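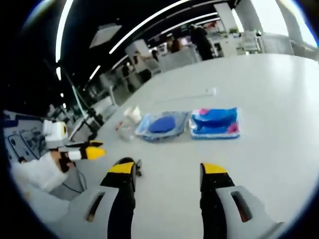 Why does a table feel solid?

A table top is made of tiny particles called atoms. Each atom has an even smaller centre, the nucleus, with electrons spread out around it. Most of the atom's mass is in the nucleus.

When you press your hand on a table, the electrons in your skin come very close to the electrons in the table. Electrons repel each other, so the table pushes back. This push is called the contact force.

Press harder and the table bends by a very small amount – too little to see – and the force grows to match.

Word to know
Repel: to push away.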